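## 4. Planeamento da aquisição e estrutura de custos

A decisão de compra incidiu sobre um posto de manipulação para embalagens domésticas de detergente, com mão articulada e câmara de punho. 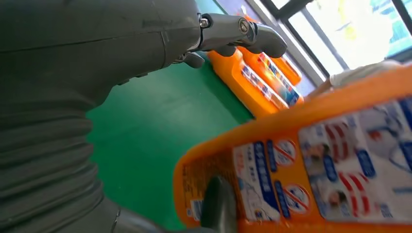

**Figura 3.** Posto de manipulação com garrafas cor de laranja sobre a superfície verde, vistas da câmara de punho.

Munley objetou, na discussão da primeira versão deste plano, que o preço do braço estava a receber atenção a mais e que a mão e as peças de desgaste acabariam por pesar mais na conta ao fim do segundo ano. A objeção foi aceite e levou a refazer o orçamento por ciclo de vida, com a mão tratada como rubrica autónoma. As subsecções seguintes apresentam o resultado dessa revisão.

### 4.1. Âmbito e pressupostos

O plano cobre a instalação de Bornava e um horizonte de três anos. Não inclui obras no edifício, que já estavam previstas noutro orçamento, nem o salário dos operadores, que se mantém igual nas três configurações comparadas. Inclui a compra do braço, da mão e do controlador, a bancada, a câmara de punho, a formação inicial, as peças de substituição e as horas de engenharia necessárias para colocar o posto em funcionamento.

Os artigos a manipular são garrafas de detergente com pega, de parede fina e rótulo largo. Esta escolha condiciona a compra mais do que se previa no início do projeto. Uma garrafa cheia exige binário suficiente nos dedos e no punho. Uma garrafa quase vazia deforma-se com a mesma força de preensão. O caderno de encargos pede, por isso, regulação de força por dedo, e essa exigência excluiu da comparação as mãos de custo mais baixo. O plástico brilhante levanta ainda dificuldades à câmara quando o posto fica junto a uma janela, como acontece na Figura 3, e obrigou a reservar verba para um estore e para iluminação própria.

O custo total de cada configuração foi expresso em unidades de orçamento (UO), em que 100 UO correspondem ao preço de catálogo do braço na configuração A. A normalização permite divulgar a estrutura de custos sem revelar os valores das propostas, que os fornecedores pediram que ficassem reservados.

### 4.2. Configurações comparadas

Foram pedidas propostas para três configurações.

- **Configuração A:** braço e mão comprados em separado, integração feita pela equipa.
- **Configuração B:** sistema completo fornecido e integrado pela Plirell, com contrato de manutenção.
- **Configuração C:** aluguer do braço à Altıntaş, com compra apenas da mão e da câmara.

A configuração A tinha o preço de entrada mais baixo dos dois cenários de compra. A proposta da Plirell era mais cara à partida, mas incluía a formação, a substituição da mão em caso de avaria e a deslocação de um técnico. O aluguer reduzia o investimento inicial e deixava em aberto a questão do fim do contrato — a equipa ficaria com uma mão cuja flange só serve naquele modelo de braço.

| Rubrica | A (UO) | B (UO) | C (UO) |
|---|---:|---:|---:|
| Braço e controlador | 100 | 107 | 144 |
| Mão articulada | 84 | 90 | 84 |
| Peças de desgaste, três anos | 61 | 26 | 48 |
| Integração e formação | 75 | 38 | 52 |
| Bancada, câmara e iluminação | 20 | 20 | 20 |
| Manutenção e paragens | 60 | 71 | 52 |
| **Total** | **400** | **352** | **400** |

Os totais das configurações A e C coincidem, mas a distribuição no tempo é muito diferente. Em A, a maior parte da despesa cai no primeiro ano. Em C, a renda do braço reparte-se pelos três anos e a equipa nunca chega a ser proprietária do equipamento. A configuração B fica 48 UO abaixo das outras duas, sobretudo pelas rubricas de integração e de peças de desgaste.

### 4.3. Peças de desgaste e consumíveis

A rubrica das peças de desgaste foi a que mais mudou entre a primeira e a segunda versão do plano. Na primeira, era uma percentagem fixa do preço da mão. Na segunda, foi calculada a partir das horas de utilização previstas e dos intervalos de substituição indicados em cada proposta.

Entram nesta rubrica as pontas dos dedos, a manga do braço, os cabos que passam pelo punho e os tendões da mão, quando o modelo os tem. As pontas dos dedos são baratas e mudam-se no local. A manga obriga a desmontar a mão, e o tempo de paragem custa mais do que a peça. Os cabos são o caso menos previsível: a proposta da configuração A não indicava qualquer intervalo de substituição e foi preciso adotar um valor prudente, de 200 horas de funcionamento entre inspeções.

Contaram-se também as garrafas. Parece uma verba menor, mas os rótulos riscam-se, as tampas soltam-se e uma embalagem amolgada deixa de servir para comparar resultados. O plano prevê a renovação do lote a cada trimestre, com compra local em Bornava. As garrafas retiradas são esvaziadas e seguem para reciclagem, e o detergente é usado na limpeza do edifício. Esta despesa está incluída na linha da manutenção.

### 4.4. Prazos e calendário de despesa

Os prazos de entrega pesaram na decisão quase tanto como o preço. A Plirell propôs a entrega em cerca de 12 semanas a contar da encomenda. Na configuração A, o braço estaria disponível mais cedo, mas a mão vinha de outro fornecedor e chegaria depois, o que deixava o braço parado durante o intervalo, já dentro da garantia. A Altıntaş tinha o braço em armazém e dependia igualmente da entrega da mão.

O pedido de propostas foi enviado em novembro e o quadro comparativo ficou fechado em 2022-01-28. As propostas recebidas depois dessa data não foram consideradas. Uma delas apresentava um preço inferior para a mão, sem regulação de força por dedo, e teria sido excluída pelo caderno de encargos em qualquer caso.

O pagamento foi dividido em três prestações: na encomenda, na entrega e na aceitação. A última prestação ficou condicionada a um ensaio com as próprias garrafas do projeto, cheias, a meio e quase vazias, colocadas de pé e inclinadas. O fornecedor pretendia fazer o ensaio com blocos rígidos de calibração. A equipa insistiu nas garrafas, e a cláusula foi alterada antes da assinatura. Recomenda-se que outros grupos negoceiem este ponto logo no pedido de propostas, quando ainda há margem para o fazer sem custos.

### 4.5. Sensibilidade e limitações

A vantagem da configuração B depende do valor atribuído às horas de engenharia. Se a integração fosse feita por pessoal já pago por outra verba, a rubrica de 75 UO da configuração A desceria para menos de metade e a ordem aproximar-se-ia de um empate, com B ainda ligeiramente abaixo ou A ligeiramente abaixo consoante o número de avarias. Não foi possível estimar esse número com rigor. Os dados de fiabilidade vieram dos próprios fornecedores e referem-se a tarefas com peças rígidas, mais leves do que uma garrafa cheia.

O cálculo também não inclui o valor residual. O mercado de braços usados é razoavelmente ativo, mas o das mãos articuladas quase não existe, e optou-se por atribuir valor zero a ambos. Esta opção prejudica as configurações A e B face ao aluguer. Uma estimativa mais generosa para o braço reforçaria a preferência por B sem alterar a escolha.

Fica por tratar a compra de um segundo posto. A Plirell ofereceu um desconto na segunda unidade, válido apenas se a encomenda fosse feita em simultâneo, e a proposta foi recusada por falta de cabimento no ano corrente. Caso o segundo posto venha a ser aprovado, a bancada e a iluminação terão de ser orçamentadas de novo, e as pontas dos dedos e os cabos poderão ser comprados em conjunto para os dois postos.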